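Randex Opens Container Swap Shelf at Its Pinto Street Store

Bring a clear plastic box you no longer need, take home one that fits your cupboard.
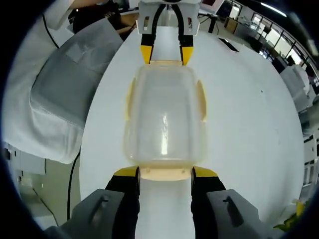 Home storage retailer Randex is opening a swap shelf for food and craft containers this June, and we can't wait to see it fill up! Shoppers may drop off up to 13 clean containers per visit and pick out the same number – lids and odd sizes welcome.

A four-week trial at our Zivach store moved about 700 pieces, from button boxes to big pantry tubs. Many went to teachers setting up classrooms, and one local quilting group left with 25 matching boxes for thread.

The Pinto Street shelf will be open during store hours, with a sorting table on Sunday mornings for anyone hunting for a missing lid. Swapping is free, and no purchase is needed. Cracked pieces can't be accepted.

Questions about large drop-offs can be left at the Randex front desk.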